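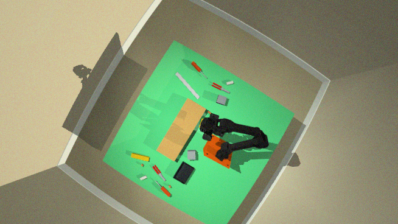

Furnoswood wrote:
We get the same stop with error 3783 at our site, but only on the full job. Incrementals finish. We already replaced the switch and the cable and it made no difference. Is there a log setting that shows which side drops the connection? The default log only says "session lost" and then the job goes to Failed.

Undden Support wrote:
Set the agent log to level 4 and restart the agent service. The server log can stay at the default. At level 4 the agent writes a line for every control message, with direction and socket state. Set it back afterwards, as the log grows quickly.

If the last entry before the error is a send and the socket state is "reset", the connection was closed by something between the agent and the server. If it is "closed by peer", look at the server first.

Furnoswood wrote:
Last entry is a send, state is "reset". Nothing in the server log at that time. The server still shows the session as active until its own timeout.

Undden Support wrote:
Then it matches the Ait Brahim case. Merging the two tickets. Findings from Ait Brahim are in the log that follows.
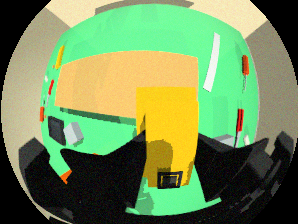
Posted by: Undden Support, second line
Status: Solved
Component: Backup agent, file scan

Symptom
The nightly full backup of the file server at Ait Brahim fails with error 3783. The target is the storage server at Flenitz, reached through a site-to-site VPN. The job starts at 1:00 a.m. and stops after 2154 seconds. The elapsed time is the same on every failed run. No data has been sent when the job stops.

Environment
Agent and server on the same release. No changes to the job definition since it was created. The file share was reorganized in November and the failures began after that. The catalog file on the agent is 1296 MB.

Step 1 – Skipped files
The job report lists 364 skipped files. All of them have paths longer than the agent accepts. We shortened the folder names and ran the job again. The skipped list was empty and the job failed at the same point. The long paths were a separate fault and did not cause the error.

Step 2 – Catalog
Ran the catalog check with the agent service stopped. No errors. Rebuilt the catalog anyway. No change in the result, although the rebuild made the file a little smaller.

Step 3 – Disk and snapshot
The snapshot is created without warnings and is still present when the job fails. Free space on the snapshot volume is sufficient. The disk queue is high during the scan, as expected with this many small files.

Step 4 – Local target
Changed the target to a spare disk on the same LAN and left everything else alone. The job completed. The scan phase alone took longer than the full elapsed time of the failed runs. This pointed to the VPN path.

Step 5 – Agent log at level 4
The last successful control message is logged 354 seconds after the job starts, when the snapshot is ready. After that the agent scans the share and sends nothing. The next send is a progress message, and it fails with a reset at 2154 seconds. The gap is exactly 1800 seconds.

Step 6 – Firewall
The firewall at Flenitz drops idle TCP sessions after 1800 seconds. The matching entry is in its session table log, reason "aged out". The firewall at Ait Brahim has a longer limit and does not log a drop.

Cause
The control connection is idle for the whole scan. Before the reorganization the scan finished inside the idle limit. It no longer does. Incrementals use the change journal and skip the long scan – they are not affected.

Fix
Open the agent configuration file and find the section [control]. Set keepalive to 300. The value is in seconds, and 0 (the default) turns it off. Save the file and restart the agent service. The server needs no change.

Raising the idle limit on the firewall also works. We did not do this at Flenitz, as the rule is shared with other services.

Result
Full job completed on the next run, keepalive messages visible in the log at the set interval. Agent log returned to level 1.

Furnoswood wrote:
Keepalive set to 300 here too. Full job went through last night. You can close our part.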